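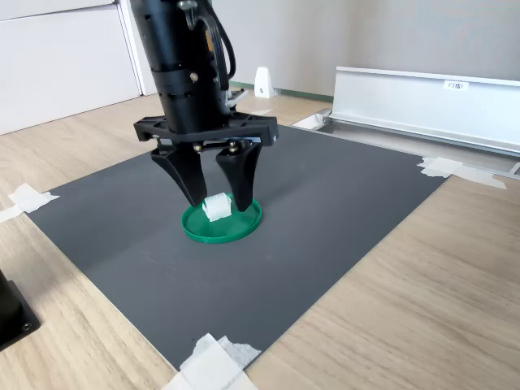 Section 3: Moving up to Staltum from an earlier version

If you've been using Staltum for a while, you'll be glad to hear that the move to the new version is a fairly gentle one. Your projects, your saved searches and your color labels all come along with you. Still, please read this whole section once before you click anything (I know, I know, but it really does save a headache later!).

Before you start

1. Check that you have at least 12 GB of free disk space. The program itself is much smaller than that, but the installer unpacks everything first and tidies up after itself at the end.

2. Quit Staltum on every computer that shares your library. A laptop asleep in a bag counts as open, so wake it up and quit there too.

3. Make a backup. Choose File, then Save Library Copy, and put the copy on a different drive.

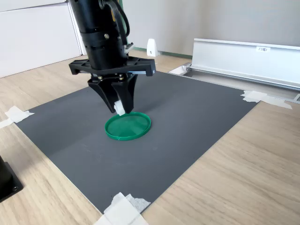 Caution: the new version rewrites your library in a format the old one can't read. Once that's done, the backup from step 3 is your only way back, so keep it until you're quite sure you're happy.

Running the installer

4. Open the installer and sign in with your Balolness account. If you bought your copy on disc, pick "I have a serial number" and type it in with the dashes.

5. Choose your license. Upgrades for a single computer are free. The family license, good for up to five computers, is 149 dollars, and you can add it now or any time afterward from the Account window.

6. Leave "Convert library" checked and click Continue. A big library can take a good long while, and the progress bar likes to sit near the end, so do let it finish.

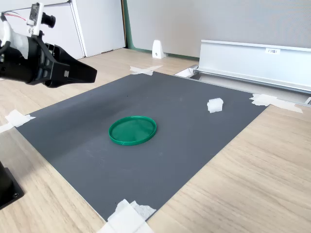 Branwen Meredith wrote in to add that her conversion stopped twice until she turned off the Pemgate sync add-on, and after that it went straight through. So if you use Pemgate, switch it off before step 6 and turn it on again once Staltum has opened normally.

7. When you see the Welcome window, restart the computer, even if you aren't asked to.

Note: older Sang plug-ins will show up grayed out in the Plug-ins menu. They haven't been deleted, they just need version 2 or later, and you can fetch that from Help, Check for Plug-in Updates.

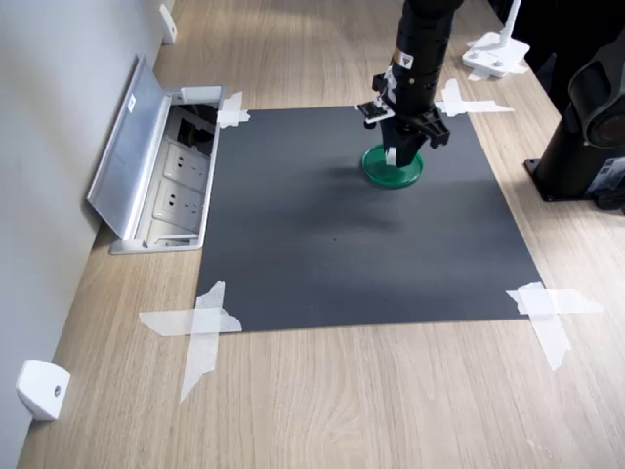 8. Open a project you know well and have a little wander through it. Look at the dates, the labels and any attached files. If something is missing, choose File, Rebuild Index and give it a few minutes before you start to worry.

9. Repeat steps 4 through 7 on your other computers, with "Convert library" unchecked this time. A shared library only needs converting once.

If you need to go back to the old version, turn to Section 7.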